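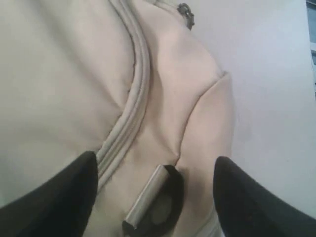 Wukthorpe, Sunday, March 5, 2023

Trade fairs > Soft goods and sewn products > Visit reports

The second day of the bag and sewn-goods fair was given over to construction, and most of my time went to the Cuypers stand in the lower hall. The cream fabric bag shown with this report has the features I went to see: raised piping run in parallel cords of the body fabric, set in a long S-curve, and a rounded padded side panel joined by a stitched seam.

Piping on a curve is harder to sew than piping on a straight edge. The cover strip has to be cut on the bias, and the cord has to feed at the same rate as the shell. With parallel cords, any difference in tension shows as a ripple between the ridges. A smooth, matte cloth in a pale shade gives little help, as side light picks out every ridge. The panel to the left of the seam lies in broad, shallow wrinkles, and I would put that down to a soft filling. Cuypers would not give the weight of the wadding.

Hanneke Schouten ran the sewing demonstration at 12 and again in the afternoon. She works the curve in 3 passes: baste, cord, close. Her test pieces were cut from undyed cotton and marked every 2 cm with notches on both layers. She clips the allowance only on the inside of each bend. Asked about doing all the cords in a single pass with a grooved foot, she said the shop tried it in January and went back to separate passes after rejects on the tighter bend.

The padded side is a separate matter. A bolster-type panel needs more length in the outer layer than in the lining, and the excess has to go somewhere. On this bag the fabric folds inward to a small pinched crease at the lower end of the seam. I regard that as acceptable on a soft bag. On a structured one I would want it eased out.

Hardware was thin this year. Triseck had pulls and sliders in dark finishes, sold by the box of 78, with no loose samples. Galtberg showed cord and webbing only, and their price list was still at the printer.

The lower hall was cold and the aisle signs did not match the plan. Parking was free after the first hour.

Comments

mlr_sews: Did she say what cord diameter? I get puckering on anything over 3 mm.

Stitchline: The notches are the whole trick. I skip them and regret it every time.

patw: Triseck will split a box if you write to them before the fair.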